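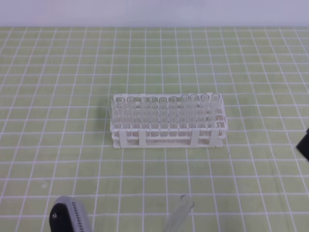 Last updated: 19 February 2018
4 min read

To: lab-floor list
From: Lamisi Baidoo
Subject: Re: Tube loading and the bench staff

Fuseini Akpalu wrote:

> We've been told the arm at Vilel will take over rack loading in July.
> Before we go through the same thing at Dranero I'd like to hear from
> someone who works next to one. Three questions. Did anybody lose hours?
> Who fixes it when it drops a tube? And do you still load by hand at all?
> My people are asking me and I have nothing to tell them except what was
> in the sales packet.
>
> Fuseini

Fuseini,

I can answer for our site at Lamptey. I can't speak for Vilel, which has a different shift pattern and a bigger intake room.

Hours first. No one was let go and no one's contract was cut. What did go away was overtime. We used to have two people stay late to rack empties for the morning, and that was paid at the higher rate. The arm does that now. One of the two had been counting on the money and said so at the meeting, and she was right to. Management's answer was that overtime was never guaranteed. That is true on paper. If your people rely on it, get it on the table before the thing is installed. We raised it afterward and got nowhere.

The job itself is a small one. Pick up an empty plastic tube, stand it upright, put it down through the square opening in the rack, go on to the next. A new hire learns it in a morning. It was also the job that gave most of us sore thumbs and wrists, and I don't miss it. On a full day we did 280 racks between us.

As for who fixes it, the bench staff do. This was not in our sales packet either. The arm is good with a tube that is lying where it expects one. A tube at a bad angle, or one that has rolled up against something, it may try a few times and then stop and wait. Somebody has to walk over, move the tube, and clear the stop on the screen. In the first month I logged 17 of those in one shift, which was our worst. We have a lot fewer now, mostly from changing how we set tubes out on the mat. The grid on the mat helps people put things back in the same place. Tell your people to use the lines.

What bothered me more than the stops was that they weren't on anyone's job sheet. You were doing intake, the light came on, you went and dealt with it, and then your intake numbers were low for the day. It took until our second review to get a line added for attending the arm. Ask for that line at the start. Also ask who covers it during breaks. We had two weeks where people were eating at the bench so they could hear it.

Yes, we still load by hand. Short runs, anything rushed, and any rack where the tubes have to skip positions. You can set the arm up for a skipped pattern, but it takes longer than doing it yourself. We also load by hand for half a shift every month to stay in practice. That was my request and it was approved without much argument. When the arm was down for a day and a half, the people who had started after it came in were slow, and they were embarrassed about it, which wasn't fair to them.

Some smaller things:

Put the bench where you can reach all of it without leaning over the arm's side. Ours was set against the wall and we had to have it moved.

Keep the old racks if they're in good shape. We were told we'd need new ones and we didn't. We did throw out any with a bent post.

Get at least two people per shift trained to clear a stop. We started with one and she couldn't take a day off.

Don't let anyone post the arm's daily count next to the staff counts. They did that here for a while. The arm doesn't answer the phone or sign for deliveries, and people took it badly. It came down after I asked.

The training from Jastodness was one afternoon and covered the screen and the stop button. It was clear enough, but it was given to the supervisors, who then passed it on secondhand. I'd push for the bench staff to be in the room.

Do I think it was worth having? For my wrists, yes. Two of our people have moved over to sample checking, which pays a grade higher, and that would not have happened while we were short on loading. Two others feel they're now minding a machine and would sooner be back on the old work. I don't have an answer for them.

If it's useful I can send you our job sheet with the attending line in it, and the stop log with names taken out. You could bring both to whoever is negotiating at Dranero. Write to me off list for those.

Lamisi Baidoo
Intake bench, Lamptey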